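3.2 Table layout and materials

Layout first, since most of the coding depends on it. All sorting sessions used one long brown table, the same one throughout, with two white trays set on the left and right. Loose pieces went on the bare tabletop between and in front of them. We did not use a tablecloth. Melis and Vekerov used one in the earlier study and found that small pieces snagged on the weave, so placements near the front edge had to be thrown out.

Trays. Both are white, similar in shape, rims in a pale beige. Each has a line drawing on it. We call them by side (L, R) and never by drawing, after two coders in the pilot mixed them up for a whole afternoon. Tray L also has some handwriting, left over from labeling in the pilot. We left it on. Wiping the trays between sessions faded the markings unevenly, tray R worse, and redrawing would of changed the look of the set halfway through.

Pieces. Small blocks in plain colors plus patterned cubes. The plain ones belong in a tray by color. The patterned cubes have no tray of their own and are the interesting case: they can be parked on the table, or forced into whichever tray seems closer. Domnica Ilie suggested keeping them in the set after the pilot, where they produced most of the disagreement between coders. A cube left on the table counts as "parked" only if no part of it touches a tray rim. Touching the rim = "undecided", coded separately (see 3.4).

Non-sorting items. We wanted the table to look used. A bare table with two trays reads as a test, and the Orkholm data suggest people judge tidiness differently when there is nothing on the table that is supposed to stay put. So two fixtures: a tall black vase of red roses at the top center, and a clear plastic cup of colored markers on the right, below tray R. Neither is to be sorted. Neither moved between sessions, except for cleaning. The cup did pose a problem in coding, becuase the markers share colors with some of the pieces and a few raters scored them as unsorted. Those ratings were kept but flagged. The vase gave no trouble apart from its height, which hides the back of the table from a low seat.

Figure 2 gives the layout partway through a session, with pieces still to be placed.

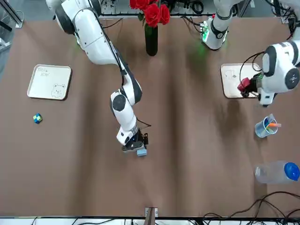 Figure 2. Table layout during sorting. Trays L and R, a patterned cube on the table below tray L, vase at top center, marker cup at right.

Coding used 360 stills of this kind, drawn evenly over sessions. 8 raters, each still seen by two of them. Of the full set, 144 stills had at least one patterned cube outside both trays, and these are the ones analyzed in Section 4. Held pieces are not coded as placed, even directly over a tray, until they are let go. This rule is stricter than the one in Adeleke, who counts a piece as placed once it is over the tray area. We tried both. The looser rule raises tray R totals in particular and makes the parked/undecided split harder to read, so only the strict counts are reported, with the others in Appendix B.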